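Comparing two grippers in simulation before you buy

If you are anything like me, you have spent far too many evenings reading gripper data sheets and come away none the wiser. The good news is that you can learn a great deal in a simulator, long before any money leaves your account, and it's rather fun too!

I used the Lakell and the Clamard, both of them two-finger grippers, on the same arm in Tremen. Begin by fixing the arm's base to a solid block and leave it there for every run (I moved mine halfway through in May and had to throw the whole lot away). Then load one of the living room sets from the Sombatkul library. I like the sofa ones, as a long flat seat gives you plenty of room for things of different shapes, and the back and arms are there to be bumped into.
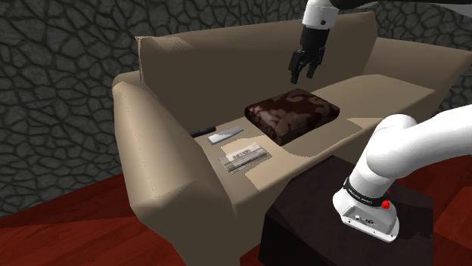

Choose your objects with a bit of mischief in mind. A thick cushion will show you how wide the fingers really open, while a flat newspaper or a slim stick lying close to the backrest is a much sterner test, and it's where the two grippers began to part company for me.

Bring the open fingers to a stop above the seat, save that as your start pose, and run 11 attempts per object. Then swap the gripper, remember to change the tool length in the settings (do please remember!), and run the same again. A full set took up to 58 minutes on my elderly desktop, so put the kettle on.

Write down every miss along with which finger touched first. My Clamard kept landing on its left finger, and the cure was a small change to the wrist angle.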